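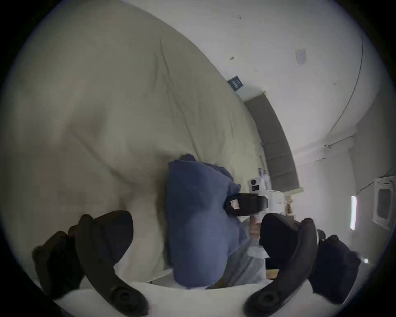

Ticket: gripper width drifts during folding demos
Opened by: Imtiaz Marikar
Project: Juline, bedding and laundry tasks
Status: closed, with a grudge
Date: December 15, 2021

The hand-held gripper is recording the wrong opening width, and it only does it on soft things. I first caught it on the blue cloth, which sits crumpled between the two fingers with the grey fabric spilling out beside it and that big beige duvet looming on the left like weather. The video is fine. The width log says the fingers are closed when any person with eyes can see they aren't. A policy trained on this will learn to grab air with great confidence.

Setup: Ellia gripper, wide lens, stock rubber fingers. Logger is Meltlow, current build. 53 demos in this batch, all by me.

Tried so far:

Restarted Meltlow. No change, but I felt I had done something.

Recalibrated open and closed positions on the bench. Good for 5 demos, then the drift came back.

Swapped the cable. Same result with a nicer cable.

Ran the same motion on a hard block. Width tracks perfectly, of course.

Reply from Ebihara support:
Does the error grow over a session, or does it jump? Please also send the raw encoder counts for one bad demo, not the smoothed values.

Imtiaz Marikar:
It jumps. Counts attached. Between one sample and the next I lose more than 3000 counts, always while squeezing. I hadn't looked at the raw file because the smoothed one was so pretty.

Reply from Ebihara support:
That looks like the encoder hub slipping on its shaft. Cloth makes people squeeze harder and longer than a block does. Check the set screw behind the left finger mount. Mark the shaft and hub with a paint pen first, then squeeze a towel 6 times and see if the marks still line up.

Imtiaz Marikar:
Marks did not line up. The set screw was finger tight – my finger, I assume, from when I changed the pads. Tightened it with threadlocker, left it overnight, recalibrated, redid the towel test. Marks stayed put and the width log now agrees with the video.

Throwing out every demo after the first jump. The video from those can still go to the people labeling cloth, who don't care about width. Re-recording in January, squeezing like a normal person.

Please add the paint mark check to the pad change instructions, right after the step I skipped.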